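Workshop notebook - small meeting room, September

Back in the small room this morning to sort out where everything should live. Leonie Ostermann has been after me for weeks about it (fair enough!) and I finally had an hour before the Datetti call.

First thing, the round table. I like it where it is. I tried it closer to the wall on paper and you lose the far seat completely, so it stays. I scribbled 315 on the plan for the wall-to-wall run and then 484 for the long side, both in cm, and I'm fairly sure I read the tape right this time - last entry I had them swapped, sorry to anyone who used those.

The fan is the bigger question. It's great when the room gets stuffy, but the cables over the floor bother me every single time I walk in. I'd love a clip-down channel along the wall, the flat kind Görtz sells. I need 2 lengths, maybe 4 if we take it round the corner. Will ask Leonie what's left in the Jevimau box before ordering anything.

Chairs: keep the ones with headrests, people fight over them. The little white side table could hold the water jug and free up the round one for drawings.

Still to do - tissue and crumpled cloth off the table, cup to the kitchen, boxes on the left checked against the Zovinberg list. 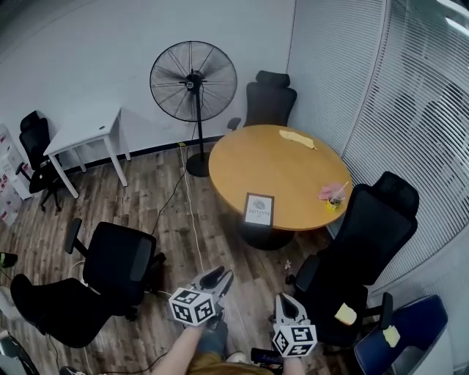 Round table, fan and side table, before tidying.

Looking at it again, I'd turn the near chair to face the table and shift the fan back toward the wall. More once I've got the cable channel!

2 comments
4 shares

Recent entries
Jevimau box: what's in it
Shelf labels, second try
Zovinberg list, September
Tape measure mix-up (corrected)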